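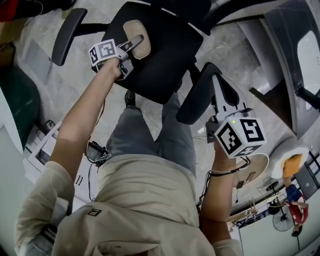

Karker Seating Records: Office Chairs

Summary

This collection holds 93 written records on the handling and adjustment of office chairs in shared workrooms. It was prepared by the furnishings section at Barrera and is issued for internal reference and teaching.

Scope

Each record covers one chair and one activity, such as moving an armrest, turning the seat or setting a padded cushion in place. Mesh chairs and upholstered chairs are both included. Stools and benches are excluded.

Fields

chair_type: mesh, upholstered or mixed
armrests: fixed, adjustable or none
cushion: present or absent
activity: short text, at most 12 words
room: code assigned by the section

Known limitations

Six records have no room code. Two chairs were entered under the wrong type in the September issue and have been corrected.

Maintenance

Mercy Kimaro is responsible for the records. Corrections should be sent to Wekesa Ondieki, quoting the record number and the field concerned.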